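Pluslow to Open Small-Appliance Repair Room in Gultbridge With Toasters First on the Bench

Neighbors are invited to bring in the toaster they have been meaning to get around to, and to stay for a slice

Anyone who has ever shaken a toaster over the kitchen sink and hoped for the best will be glad to hear that Pluslow, the household repair and lending shop on Sjögren Street, is opening a room of its own for small kitchen appliances, and that the very first season will be given over to toast. 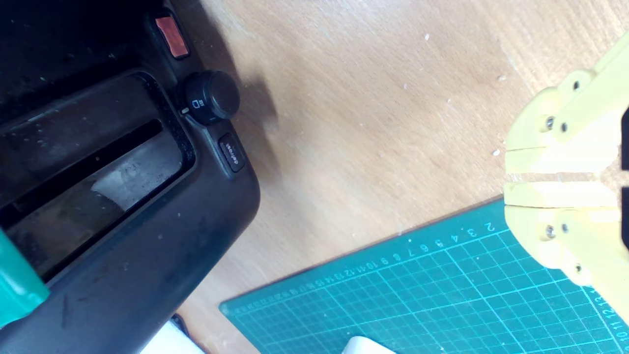

GULTBRIDGE, 25 August 2020 – The new room, called the Plultar Bench, opens its doors next month in the former stationery store beside the main shop. Visitors will find long wooden tables, cutting mats to work on, good light, and a kettle that is very seldom off. Bench sessions last three hours and are free to anyone in Gultbridge and the nearby townships, with a jar by the door for those who would like to help with the cost of parts.

Pluslow began planning the room in January, after a winter in which toasters outnumbered every other item left at the front counter (lamps came a respectable second, and there was one very large waffle iron that we are all still fond of). Many of those toasters needed nothing more than a patient cleaning. Dust settles on the housing, crumbs work their way down into the slots, and a perfectly good appliance starts to look like something for the curb.

"We love a toaster because everybody has an opinion about one," the shop said in its announcement to members. "People tell us how dark they like it, what their grandmother had, which knob they never touch. You can learn a lot about a household that way, and you can usually get the thing clean while you listen!"

Each session will start with the toaster unplugged and completely cool. Guests will learn to empty the crumb tray, brush out loose crumbs with a soft dry brush, wipe down the knobs and buttons with a barely damp cloth, and look over the cord and plug for wear. Once everything is dry, the toaster goes back on the table for a test slice, and the bread is on us. 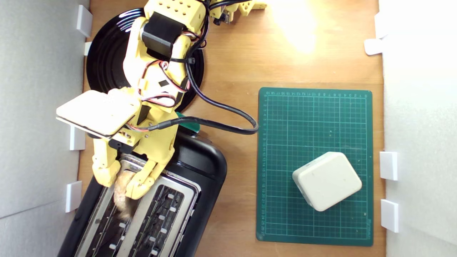
A slice of toast at the left slot of a black two-slot toaster, with a green cutting mat alongside on the table.

The Bench has room for eight guests at a time, and we do ask that you sign up ahead at the Pluslow counter so that no one is left waiting on the sidewalk with a toaster under one arm. Children are very welcome with a grown-up. Please bring one appliance per household, and if you still have the instruction booklet tucked in a drawer somewhere, bring that along too.

Kettles and hand mixers will follow later in the season. Sign-up sheets and the full list of sessions are available now at the shop on Sjögren Street, Gultbridge.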